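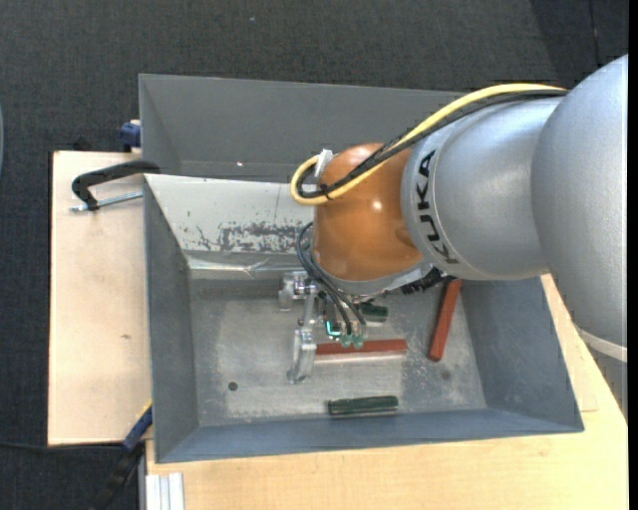
You can't hurry teff and you can't argue with it either, Getachew Abdella told me before I'd even got my coat off, and then he asked if I'd had breakfast. I had. It made no difference at all. There was a plate in front of me by the time I'd found my pen, and I did most of this interview with my mouth full, so if any of the quotes seem a bit short, that's my fault and not his.

For anyone who hasn't been, Negash is the injera bakery at the bottom of the hill in Urside, between the key cutter and the place that used to do curtains. It sells flatbread in bags of five, plus whatever stew Getachew felt like making that morning, plus coffee if you're prepared to wait for it. I've been going in for my weekend bag for a couple of years now and had never once asked him how any of it worked, which is a bit embarrassing for someone who writes a food column!

So I asked. Where do you start?

"With the water," he said. "Everybody wants to talk about the flour. I say, what's your water doing? When I lived over in Plalow the water was so hard that my first batches came out like a doormat. I thought I'd forgotten how to do it. I rang my mother and she said, maybe you never knew."

He laughed for a good while at that one (so did I). These days he filters everything and lets it stand overnight in big lidded tubs out the back. The teff flour goes in the next morning, along with a ladle of ersho, the yellowish liquid that rises to the top of an old batch and gets saved to start the new one off. If you keep a sourdough starter going you'll get the idea, although he pulled a face when I made the comparison.

"Sourdough people give it a name and a birthday," he said. "Mine's just in a bucket."

His bucket has been going for seven years, though, and he did admit to driving it to a cousin's house when the power went off at the shop one summer, with the seatbelt done up around it. I didn't push him on the name thing after that.

I wanted to know how long the fermenting takes and got the answer every baker gives, which is that it depends. In the cool months he'll leave a batch for three days. In a proper heatwave it can be ready the following night, and if he sleeps in, it's gone too far and he has to bin it or turn it into something else. He judges it mainly by smell. I had my head in one of the tubs at this point and could only come up with "sort of like green apples?", which he was very kind about.

"Apples is good. If you say vinegar, we're late. If you say nothing, we wait. One fellow told me it smelled like his gym bag and I thought, well, that's between you and your gym."

Next comes the step I'd never heard of. He takes a little of the fermented batter, cooks it on the stove with water until it's thick and glossy, lets it cool down and stirs it back into the rest. It's called absit, and he reckons it's the bit people skip when they try this at home and then wonder why the bread cracks when they roll it. After that it rests again until it bubbles, and then it's ready for the griddle.

I'd pictured the cooking as the hard part and it looks like nothing at all when he does it. He pours from the outside edge and spirals in, one go, no fiddling. Little holes open up all over the top (he calls them the eyes), the lid goes on, and a minute or so later he's sliding a big floppy round onto a woven mat to cool. Only one side gets cooked. You never flip it! I've been making pancakes my whole life and my hand kept twitching towards a spatula.

He let me have a turn. Mine came out shaped like Tasmania. He held it up to the light, said "there are eyes here, and here," and then ate it with some lentils while I did another one, which came out shaped like nothing I could identify.

On a normal morning he gets through 100 rounds before the door opens, working two griddles side by side, and before Easter he doesn't go home much. April is his big month, with the long fasting season when a lot of his regulars give up meat and dairy and eat accordingly. The stews go all lentil, split pea, cabbage and greens, and I'll be frank, I like that menu better than the usual one. I said so and he looked pleased.

"People say to me, oh, you're fasting, poor you. Have you seen the table? My uncle used to put on weight!"

We got onto money, because I'm nosy. Teff is dear, and it's dearer again when it's had to come a long way. He buys it 700 kilos at a time with a couple of restaurants going in on the order, and it lives in a dry store that he checks for damp more often than he needs to. Plenty of bakeries cut the teff with wheat or barley or rice flour to keep the price down and make the batter easier to handle, and I was expecting him to be snooty about it. Not a bit.

"My grandmother mixed it. You use what you've got. If somebody has only got self-raising flour and a frying pan, okay, make that, it'll be soft and your kids will eat it. Just don't put 'all teff' on the bag. I get people with coeliac coming in here, and for them it isn't a matter of taste."

He did have a go at packaged mixes, and one in particular. A few years ago somebody gave him a box of Ekix, an instant injera powder you shake up in a bottle and pour straight out. He tried it on the family without telling them. His daughter had two and asked if he was feeling all right.

I should say something about the coffee, since I had three cups and it's probably why my handwriting went funny on the last few pages. He roasts the green beans in a flat pan right there behind the counter, shaking it the whole time, and carries the pan round so everyone in the shop gets the smoke. Then it's ground and boiled up in a clay pot with a long neck. The first cup is strong enough to stand up in. Each one after that is weaker, made by topping up the same grounds with water, and you're supposed to stay for all three. A man waiting on a bag of injera and a tub of red lentils stayed for all three and then missed his bus.

I asked whether he minded people grabbing a takeaway cup and heading off after the first.

"I mind a little. I don't say so. I just pour slower."

We talked for a bit about what he'd do differently (a bigger sink, a shop with a back window) and whether he'd ever open a second place. He's had an offer from over Plalow way and turned it down. The water, he said. He was only half joking, I think. He'd also have to hand over some of the ersho to whoever ran it, and he went a bit quiet on that subject and started wiping down the griddle.

For the home cooks who are going to write in and ask, I did get a few tips out of him. Stir the batter with your hand, and take your rings off first. Don't oil the pan, and if it sticks, your pan's not hot enough. Let each round cool completely before you stack the next one on top or you'll end up with one very thick injera and a bad mood. Leftovers get torn up the next morning and tossed through warm spiced butter and a bit of sauce, and that dish is called firfir, and it's what was on the plate he'd put in front of me when I walked in.

Negash opens at eight and shuts when the bread's gone, which last week was before lunch. Ring ahead if you want more than a couple of bags. And take a container for the lentils, as he's trying to cut down on the plastic ones.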